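Bottle mornings return to Dondstead

March 24, 2025

The bottle mornings at the Birkisero hall in Dondstead are back after the winter break, and what a cheerful pile of plastic they have brought in already! Neighbours who had been saving up their empties since February came along with over 39 bags between them, and the kettle was on from the moment the doors opened.

Sorting is done at the table, with a tall cream bin lined in a pinkish-purple bag for the plastic bottles, caps and labels left on, just as they come from the kitchen.

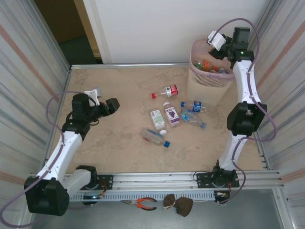
One regular from Nindik Lane said she would gladly bring twice as much if the hall could stay open a little later, as the bus from Coelho Road gets in just when everyone is packing up (and she does like her cup of tea).

The hall has listened, and from next month the mornings will run until 2 o'clock. Bottles should be rinsed and empty, please, and glass still goes to the bank behind the library. There is parking for 28 cars, and bags can be left in the porch for up to 3 days beforehand.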